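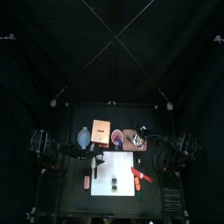 Bimanual cell, Kemeys enclosure, fixed camera view. Whiteboard layout, left gripper over the corner of the board, right over the tray.

September 10, 2021
Cell 2 notebook. Entry by J. Bhattacharjee. Operators: Beca Bellis, Ynyr Griffiths.

Goal for this block: teleoperated demonstrations of the board tidy-up task with the full set of props out. Left arm takes the marker from the board and puts it into a container. Right arm works the tray. Up to now we have recorded the two halves separately and the policy trained on them stalls at the handover point between the halves. Nest wants complete episodes, both arms live from the first sample to the last.

Setup
Leader arms re-zeroed against the hard stops before start. Left wrist roll was off by 3 degrees, corrected in the config and committed. Right was fine.
Fixed camera exposure locked. With auto exposure the white board pulls everything else down and the black cubes disappear into their own shadow. With it locked the board is a little hot in the middle but the marker edge stays usable.
Fabric walls checked for gaps. Found one behind the left base, where the lab lights were getting in. Clipped shut.
Episode cap set to 3000 steps. Anything that hits the cap is discarded automatically. Operators know this and should not rush to beat it.

Procedure as run
1. Both arms to the home pose, grippers open.
2. Operator waits for the tone, then moves. No motion before the tone. The first samples of each episode are used to estimate the rest pose, and early motion biases it.
3. Left gripper approaches the marker from above, closes, lifts straight up, then travels. Do not drag it across the board.
4. Right gripper stays over the tray until the marker is clear of the board, then starts its pick.
5. Both arms home. Foot pedal to end. Score it before the next reset.

Resets are by hand. Marker position varies within the upper left part of the board, angle free. Cubes go anywhere in the lower half of the board. The eraser and the row of containers stay put for this block. We will vary the containers next, once we have a baseline with them fixed.

Results
46 episodes kept, 11 discarded. Beca recorded the first set, Ynyr the second. Discards by reason, from the score sheet: marker slipped during lift, right arm started before the marker was clear, pedal pressed early, cap reached. Slips are the largest group by a clear margin.

Notes on slips. The marker barrel is narrow and the fingers close on it slightly off center when the approach is tilted. On the leader side you can't feel this. The gripper reports closed, the current looks normal, and then the marker rotates out on the way up. Ynyr got better results by pausing after the close and lifting slowly for the first bit. Beca doesn't pause and slips more, but her successful episodes are shorter and smoother. I don't want half the data with a pause and half without. Asked both to use the pause from now on. The existing episodes are tagged by operator, so we can split them if it matters in training.

Notes on the right arm. Its cables loop wide of the links when the elbow comes up and over toward the tray. No contact recorded so far. On some of the longer reaches the loop sits between the fixed camera and the work, which will show up as occlusion. Options are a second tie near the elbow or routing along the forearm. Glenys prefers routing. The tie is quicker and I would try it first, with enough slack left for full wrist rotation.

Latency. Leader to follower delay measured again with the step test, unchanged from the last entry. Operators still report the right side as feeling heavier. I can't find it in the logs. Could be friction in the leader shoulder. Swap left and right leaders for one short session and see whether the complaint moves with the hardware or stays with the side.

Kinesthetic comparison
Tried a few episodes with the arms in gravity compensation and Glenys guiding the left one directly. Grasp quality is clearly better, no slips. Her hands and sleeves are in every camera view, and with two arms to guide it needs two people who agree on timing. Not usable as training data for the vision policy. Possibly usable to get good grasp poses for the marker, which could then go to the operators as a target. Saved under the Oten folder, marked not for training.

To do
Re-record the slipped starts with the pause (Ynyr).
Cable tie on the right elbow, check slack at both wrist limits (me).
Leader swap test (Beca, me).
Ask Raretti for the softer finger pads. The ones we have are polished at the tips.
Write up the scoring rules on one page. We disagreed twice on whether a marker resting on the rim counts. For this block: it doesn't.
Nest to start a training run on the kept episodes, no augmentation, and compare with the separate-halves policy.
Container positions vary from October, if the baseline holds. Welport want to see a number before then, and I would like it to be from complete episodes only.

Arms parked, brakes on, data copied to the server and checksums match.
JB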